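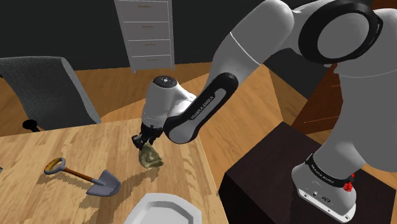
A member in the back row wanted to know, before the kettle had even been filled, whether we were going to settle the question of the old Ellen trees this time or push it along to the fall again. The chair replied that it was the first real item on the agenda and that everyone would get a chance to speak. Several people clapped, which made for a cheerful start.

Ojeda Orchard Circle
Minutes of the summer meeting, 2024-07-06

Opening

The chair welcomed everyone and thanked those who had driven over from Zitden, where the bridge is still down to one lane and the wait at the light can be a long one. Thanks also went to the kitchen crew for the rhubarb cake and for the second rhubarb cake, made without eggs, which was gone before the first. Apologies were received from the couple with the new baby. The circle sends its love, and a card went around during the break.

The minutes of the April meeting were read. One correction was asked for: the tree that lost its top in the ice storm was the russet by the gate, and had been written down as the russet by the well. With that put right, the minutes were approved.

1. The Ellen row

This took up a good part of the morning, as we all expected it would. The Ellen row runs along the north fence and is the oldest part of the orchard. The trees are past their best. They lean, they are slow to leaf out, and two of them carried hardly any blossom this spring. On the other hand the apples are like nothing else we grow - sharp when picked, and then wonderfully mellow if you can bring yourself to leave them in a cold cellar until after the holidays.

One view was that the row should come down over two winters and be replanted with something sturdier. The member who put this forward spoke very kindly about the old trees but reminded us that the ladders do not stand well on that slope, and that picking there gets harder for all of us each year. Another member said she had learned to climb in those trees and would not like to see a saw anywhere near them. There was a long exchange about whether hard pruning would bring them back or finish them off. Feeling was divided and nobody lost their temper.

In the end it was agreed to leave the row standing for now, to cut out only the dead wood this winter, and to take grafting wood from the healthiest trees while they are dormant. The young trees will go in the lower field, where the ground is flatter. We will look at the row again once the grafts have had a full season.

2. Rootstock order

Following on from the above, the meeting talked over how much rootstock to buy. The nursery sells it in bundles of 100, and there was some worry that a whole bundle was more than we could graft in a weekend. It was pointed out that the Zitden growers would gladly take part of it and share the bill. Agreed to order one bundle, semi-dwarf, for delivery as early in the spring as the nursery can manage.

A request was made for a proper grafting day with someone patient showing beginners how it is done. Last time the newer people mostly ended up holding the tape. This was warmly supported. Anyone with a good knife to lend is asked to bring it with a name on the handle.
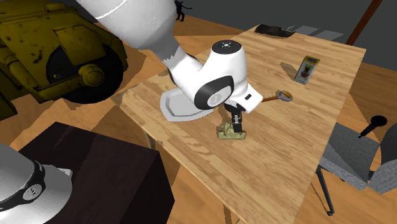

Olive-yellow piece in the gripper, over the wooden table.

3. The press

The Premus press has been a faithful old thing, and the meeting heard a full report on its health. The screw is sound. The frame is sound. The cloths are worn thin and two have split at the corners, and the drip tray has a crack that was patched last season with something that did not hold. A quote for new cloths, a new tray and a service of the grinder came to 842 dollars including delivery.

There was a general intake of breath at the figure. Somebody asked whether the cloths could be sewn at home from heavy cotton, and somebody else said that had been tried, years ago, and that there had been pulp on the ceiling. After some laughter it was agreed to buy the cloths and the tray, and to have the grinder serviced in the same visit so as to pay for only one trip.

To help meet the cost, the pressing fee for non-members will go up to 20 dollars a session. Members will go on pressing free of charge. One member asked that we be gentle about this with the older neighbors who bring a single basket, and it was agreed that a basket or two should go through without anyone reaching for the cash box.

4. Thinning and watering

The fruit has set heavily on the early trees and they want thinning soon, down to one apple in each cluster, with a hand's width between. It feels wasteful every year and it is worth doing every year. Please drop the thinnings in the wheelbarrow and keep them off the path, where they roll underfoot.

The young trees planted last fall need a long, slow soak once a week until the rain comes back. The sign-up sheet is pinned up inside the shed door. It had a lot of white on it this morning, and the chair asked very nicely that it have less by the end of the day.

5. Wasps

There is a nest under the shed roof on the east side. It was decided to leave it alone until picking time and to use the other door. 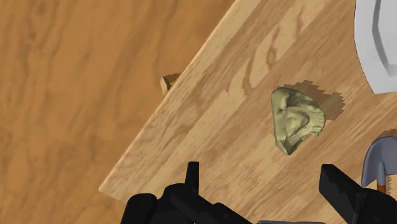

6. Harvest supper

Everyone is in favor of a supper, and the only trouble was where to hold it. The barn at Ojeda is lovely but has no heat, and some of us remember eating pie in gloves. The hall in Zitden is warm but has to be cleared by nine. After going back and forth, the meeting chose the barn again, with an earlier start, more blankets, and soup ahead of everything else. Two members offered a fiddle and a banjo. An offer of a drum kit was gratefully put to one side.

A pie table was proposed, with no judging this year. Last year's judging is still being talked about.

7. Any other business

The long ladder has not come home. If it is in your barn, please bring it back, and no questions will be asked.

A member has a quantity of clean cider jugs to give away and would like them gone before his wife returns from her sister's.

Somebody asked if the orchard map could be redrawn in larger print. Agreed, with the new lower field added and the russets marked correctly.

The next meeting will be held after the early apples are in, at Ojeda, with the day to be sent around by mail. The meeting closed a little before noon, and most people stayed on to walk down and look at the Ellen row.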